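# Questions people ask about the arms in the Zelari kitchen

We run the staff kitchen and the practice bench next to it, and since October we've been answering the same questions at lunch. We love answering them! But writing them down means you can read them with your coffee. Ask more and we'll add to the page.

## Is anyone losing their job over this?

No. The kitchen crew is the same size it was last year and the contract with Pandey runs on as before. What has changed is the order of the day. The arms practice simple kitchen jobs, and the crew decides which jobs those are. So far the crew has picked the ones they were sick of, mostly putting things away after the lunch rush.

## So what do the crew do now that they didn't do before?

Teaching, mostly. Two people per shift have gone through the Prutum training, and they guide the arms through a task by hand until it runs on its own (or doesn't, and then they guide it again). It's a real skill and it comes with a pay step. Some of the crew are better at it than the engineers, which has been a joy to watch.

## How many times do you have to show it something?

More than you'd think. Our goal for a new task is 1000 demonstrations, and plate handling stood at 777 at the last count. Each one is short, and the trainers swap out often so that no one stands there all morning.

## What does the bench look like?

Like a kitchen counter, which is the whole idea. We want the arms to deal with ordinary stuff: mugs on a tree, a basket of corn, a toaster oven with a door and knobs.

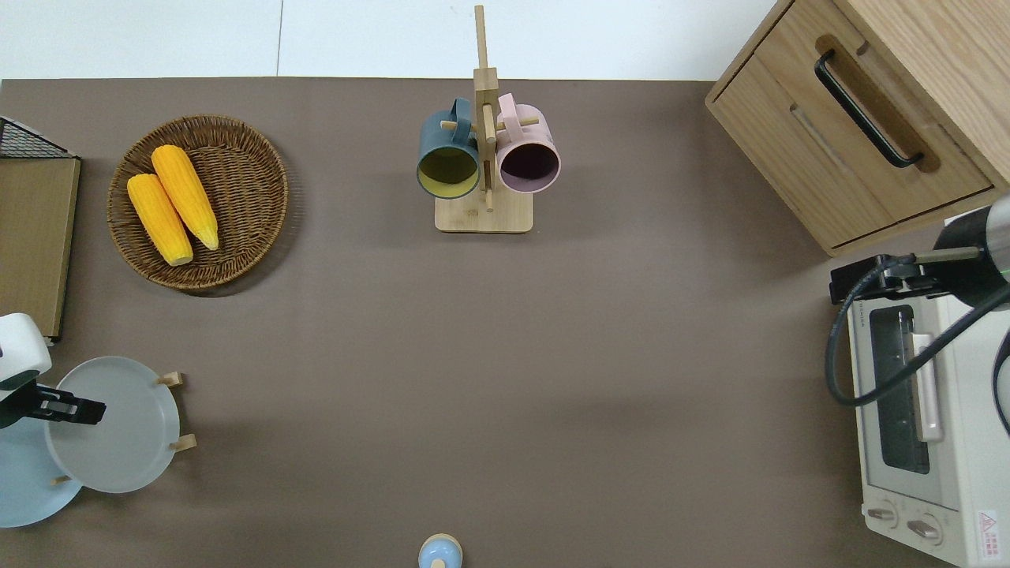
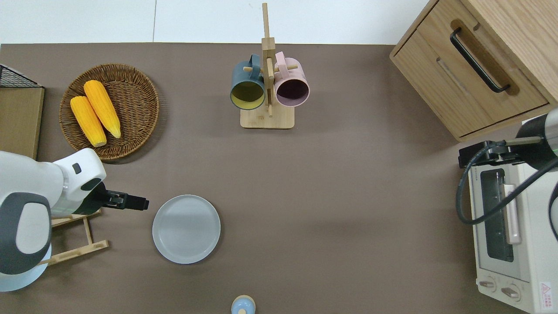
## Can I use the bench when it's free?

Please don't, even for a minute. The layout is set for whatever task is being taught, and a moved mug can throw off a morning's work. The main kitchen has plenty of counter space, and the big toaster there is faster anyway.

## Is it safe to walk past?

Yes, as long as you stay behind the floor line. The arms move slowly during teaching and there's a stop button on each side of the bench. Anyone can press it. You won't get in trouble for pressing it, and you don't need to explain – just tell the trainer you did so they can restart the run.

## Does it record us?

The cameras point at the bench. Hands and sleeves of the trainers can end up in a recording, and the trainers have all agreed to that. Recordings stay on the Omia server and aren't used for attendance, breaks or reviews. That's in the written policy, which the crew read and changed before it was signed.

## Will it make my lunch?

Someday we'd love that! Right now, no. Everything you eat is still cooked by people.

## How do I get involved?

Sign up on the sheet by the kitchen door. You don't need a technical background. A first session takes 3 hours, you get paid time for it, and your manager has already been told to say yes. Sunday shifts have the most open spots at the moment, so night and weekend staff should have no trouble getting in.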